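Support > Laundry > Prudo Duo Guide > Section 5: Looking After Your Machine

This site uses cookies to remember your language and region. Accept all | Manage settings

Updated 14 December 2025 by the Skála Home support desk

Section 5: Regular care for your Prudo Duo

Welcome back! If you've made it through the set-up sections, the hard part is behind you, and what's left is the sort of light housekeeping that takes a few minutes here and there. We know nobody buys a washer so they can spend an evening cleaning it, so we've kept these jobs short and put them in the order we'd do them ourselves at home.

CAUTION: Switch the machine off and unplug it before you wipe inside either drum or open the drain filter. Keep children and pets out of the room while the doors are standing open.

Wiping the drum and lifters

1. Open the door all the way and take out any laundry, checking the back of the drum for stray socks (there's nearly always one).

2. Dampen a soft cloth with warm water and a drop of dish soap. Please don't reach for steel wool or scouring powder, even on a stubborn mark.

3. Wipe the metal wall in slow circles, then go along both sides of each lifter, where lint and pet hair like to settle. Turn the drum by hand as you go so you don't miss the part that started out at the top.

4. Finish with the front lip and the folds of the rubber seal, and dry everything with a second cloth. 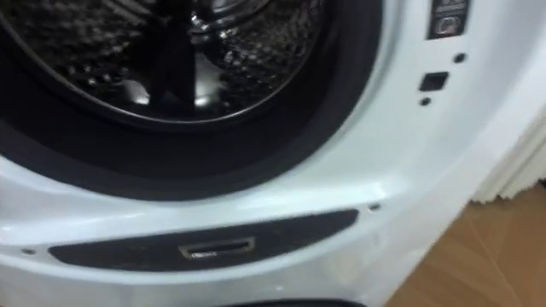
Running the drum-clean cycle

1. Make sure both drums are empty. The cycle heats the water well past what most fabrics will forgive.

2. Put one Nitden descaling tablet directly into the drum you're cleaning. If you'd rather use powder, follow the amount on the packet and put that in the drum too, never in the drawer.

3. Close the door until you hear the click, choose Drum Clean, and press Start. The cycle lasts 122 minutes and can't be paused once the water is hot, so it's a nice one to set going before you sit down to dinner.

4. When it ends, leave the door open for a while and let the inside air out.

Note: Homes with hard water should do this once a month. Everyone else can wait a little longer, though we do suggest an extra round in July, when warm and humid weather gives odors a head start.

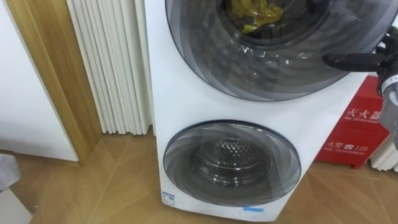
If you lose track, the machine keeps count for you and will show the CL light after 500 hours of washing. The light is only a friendly reminder – your washer will carry on as usual until you get to it.

Emptying the drain filter

1. Lay an old towel on the floor and have a shallow dish ready. A baking tray with a rim does the job very well.

2. Open the service flap and pull out the short hose. Take off its cap and let the water run into the dish, putting the cap back whenever you need to stop and empty it.

3. Turn the filter to the left, slowly, and lift it out. Coins, buttons and hairpins are the usual finds.

4. Rinse the filter under the tap, put it back, and turn it to the right until it's snug.
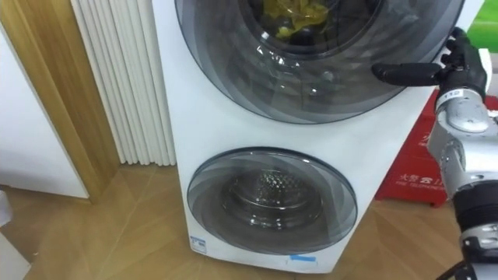 Run a short rinse afterward and keep an eye on the flap for the first few minutes. If you see a drip, stop the program, unplug the machine again and reseat the filter. A tiny thread caught on the rubber ring is enough to cause one.

CAUTION: Never open the filter right after a hot wash. Give the water time to cool first.

When to get in touch

If the display shows error 519 after you've cleaned the filter, the pump may need a closer look. Write down the serial number from the label before contacting our service center in Tirkeston, and have your receipt nearby if you can find it. We're always glad to hear from you, even if it's only to ask which way the filter turns.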